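## 3. Survey of Snack Packaging Waste in the Dorham Residence Halls

Submitted by Aigars Baranauskienė, 30 May 2021

The survey examined how students in two residence halls dispose of single-serving food packaging. A total of 400 questionnaires were distributed in October, and responses were grouped by floor.
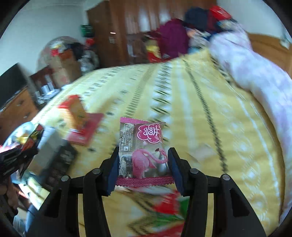 Respondents were asked which wrappers they believed could be placed in the blue bins. Many chose paper and film items alike. Small packets with crimped edges and a mostly transparent silver-grey front caused the most disagreement, and 17 respondents left that item blank.

### 3.1 Place of consumption

Most snacks were eaten in bedrooms, where the halls provide no sorting bins.

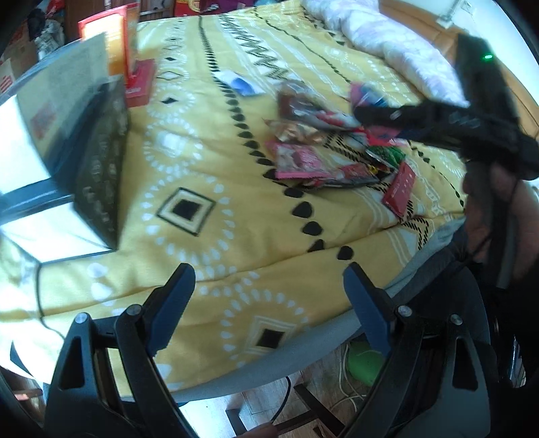 The nearest collection point in Grolow Hall is 6 floors below the top rooms. Residents on the lower 5 floors reported sorting more often. The report recommends a labeled bin on each landing and a revised notice from the housing office. Weights were not recorded, and the findings rest on self-reported habits.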